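Brarkmont Modular Task Board: Data Card

Prepared by: Eugénie Vasseur, Curkevier
Last revised: 5 Mar 2026
Status: Current

1. Purpose

This card documents the board used in the Brarkmont collection and the records that accompany it. It is intended for persons who catalogue, analyse or reproduce the collection, and should be read before any annotation file is opened.

2. Composition of the board

The board is assembled from interlocking panels with puzzle-style joints. Dark panels carry the controls operated by turning or switching. Two silver toggle switches are fitted beside the printed words "Off" and "On". The dial is black, with a green drop-shaped pointer and white numerals printed around it. Ports and cables are grouped on a light grey panel, and the colour of a port is used as its name in all records (for example, "port_blue_lower").

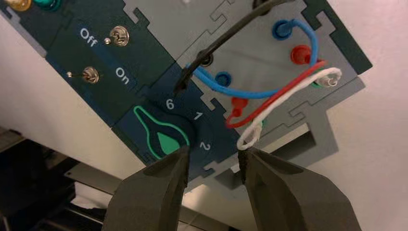 3. Records

The collection contains 3,280 records, of which 1,297 concern switches and the dial and the remainder concern all other controls and the cables. Labels have been checked by a second annotator for 2,833 records. Unchecked records are marked "single" in the review column and should be excluded from any published comparison.

Each record contains the following fields:

record_id: unique identifier
control: name of the control, taken from the list of 15 permitted names
state_start: state of the control at the beginning of the record
state_end: state of the control at the end of the record
review: "single" or "double"

4. Naming of controls

Push buttons are named by colour. The four on the end module are entered as blue, red, yellow and teal. The cap and its bezel share a colour and are treated as one item. Slider positions are entered as text. Where a slider rests between two positions, the field is left blank and a remark is added. The display is recorded as "blank" or "lit"; its characters are not transcribed. 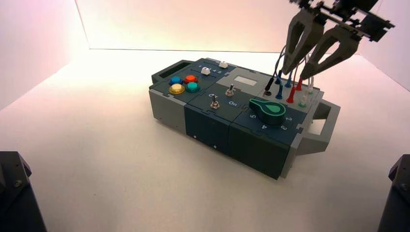 Figure 2. The assembled box on a white tabletop, with the four push buttons on the end module and a handle at each end.

5. Handling and storage

The box is to be lifted by both handles and set down on a level surface. Cables must be unplugged by the plug and coiled before storage. Panels are not to be separated for cleaning; a dry cloth is sufficient.

6. Known limitations

Records made at Dasholm before July use the term "knob" for both the dial and the sliders. These entries have not been corrected. Marchal holds the original paper sheets and will supply copies on written request.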